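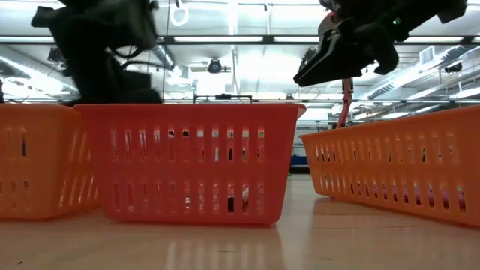
Sorting Day at the Follonton Craft Room

Every August, before the classes start up again, we give the shared supplies a good going-over, and I always say it will take an hour and it always takes the whole afternoon. The plan this year came from Marleny Guzmán, who wanted one color to a basket and no more digging around for a purple in a heap of pinks. I have been in favor of that for years, so I put the kettle on and brought my good scissors (which I never needed).

1. Baskets first

We lined them up along the edge of the table – blue, orange, red, and one more orange set at a bit of a slant. The purples and magentas went into the slanted one, and the pale sticks with the dark ends share the red. The pinks were still in a pile at this stage, with the oranges beside them.

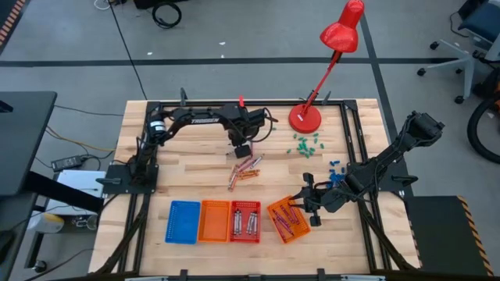
2. The little pieces

Oh, these small ones! I am very fond of them, and they get into everything, pockets and shoes included. Greens in one patch and blues in another is how I like to start, right out on the wood where I can see them, and the trays can wait their turn.

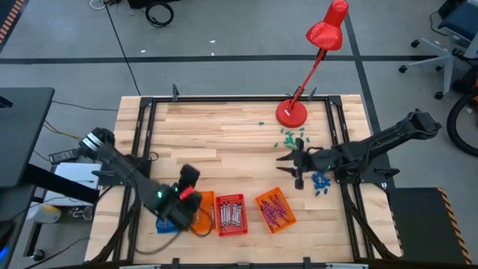 Greens near the red lamp, blues in their own small pile.

3. Down at basket level

I do love these slotted sides. You can check what is inside without lifting anything down from a shelf, and to my mind that is worth more than any label 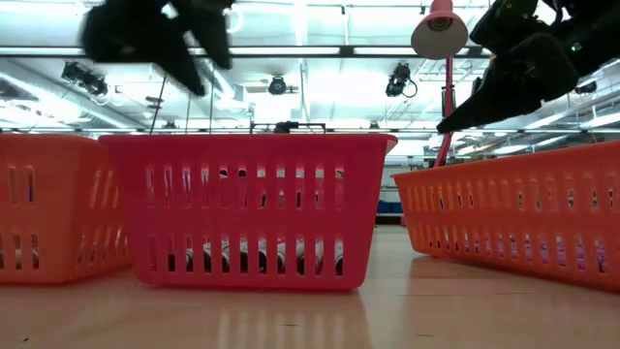
– though Marleny still wants labels, and she will probably get them, in her lovely round handwriting. If you have markers at home that belong to the room, please drop them in the box by the door any evening before six.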